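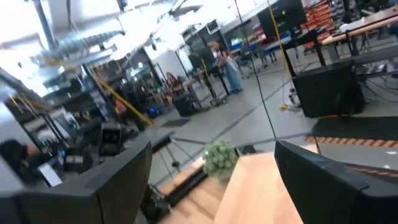

How long should I let a new drip timer run before I trust it with my vegetable beds?

Give it 7 days while you're still home to check on it. I know, that's a long time when your bags are packed, but a week shows you a weak battery or a slow leak at the tap long before your tomatoes pay for it.

Part 2: Setting up the Cukell tap timer
By Kamlesh Tripathi
May 10, 2019
4 min read

Okay, so by now you've laid your main hose and punched in your drippers (that was Part 1). I use the Cukell timer on both of my taps here in Tirkimham, and I've set up a few more for neighbors, so these steps are the order I've settled into after getting it wrong in pretty much every other order!

1. Turn the tap off all the way. Unscrew whatever hose is on it and wipe the threads with a rag.

2. Put the batteries in before you mount the timer. The battery door is on the back, and once it's up against a wall you'll be fishing around with your fingertips. Ask me how my first summer went.

3. Check that the rubber washer is sitting flat in the top collar. Mine came stuck to the inside of the box lid.

4. Screw the timer onto the tap by hand. Snug is plenty.

CAUTION: No pliers, please. The collar is plastic and it will crack, and then you're buying a new timer.

5. Attach the filter, then the pressure reducer, then your main hose, in that order. If you bought the Oksanen reducer, the arrow on the side points toward the garden.

6. Open the tap slowly. Nothing should come out yet. If you see drips at the collar, close the tap, take the timer off and go back to step 3.

7. Press the button marked MANUAL and walk your whole line while it runs. Pinch the hose here and there, look for fittings that have popped off, and make sure the last dripper is getting water. Then press it again to stop.

8. Set the clock. Do this one with your phone next to you. I once mixed up morning and evening and watered in the blazing heat for most of August.

9. Pick a start time and a run time. I start before sunrise and let the beds go for 50 minutes. Pots need less time and more often, so if you can, put them on their own timer.

Note: If you'd like to know how much water you're using, stick an empty jug under one dripper for the full run. I aim for 400 ml at each tomato plant and 200 ml for lettuce and herbs. Too little? Add time. Too much? Knock off a few minutes and try the jug again the next morning.

10. Leave the tap open. It sounds silly, but the timer can't do a thing if the tap behind it is closed, and I have gone away for a weekend with mine shut.

CAUTION: Bring the timer indoors before the first frost. Any water left inside can freeze and split the valve. Shake it out, pull the batteries and keep it somewhere dry.

If your tap has an odd old thread, the Sturnness adapter set has fit everything I've tried it on so far. Wrap a little plumber's tape around the threads first, going clockwise. Part 3 covers splitting the line for raised beds, so keep your leftover hose and any spare end plugs handy.

Contact | © 2019 Kamlesh Tripathi | Back to top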